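From: Bríd Doherty
To: home-machines list
Date: January 30, 2021
Subject: Re: Can they tidy a room yet?

Thakur wrote:
> My neighbour paid 1,344 for the Celmont arm and it still
> cannot put away the toys. Are we near to this or not?
> I would spend 3,000 if it did the whole room.

Dear Thakur, dear all,

I would keep the money for now. A hard floor and a hard box are not the difficulty any more. The difficulty is everything that is soft or that you can see through. A clear plastic bag is both. It shines, it folds, and the ball in it looks as if you could take it directly.

In the two pictures, the grippers are held by hand, so the person does the thinking.

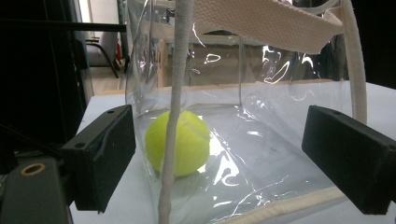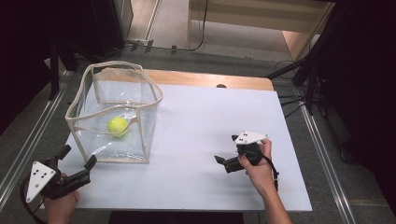
Tennis ball inside the clear plastic, with the grippers, in both views.

Please look at the top rim in the second one, how it is bent. A person sees this and changes the grip without a thought. The Zikthorpe program I tried at home in the winter made 37 attempts with a shopping bag and I stopped it there. With tins it was quite good, I must say.

So my answer is: single objects on a table, yes, slowly. A whole room of toys, no. I will try again in February with the new Prirnisow software and write to the list, if there is something to tell.

Does your neighbour use the Celmont with its own camera, or with a separate one?

With kind regards,
Bríd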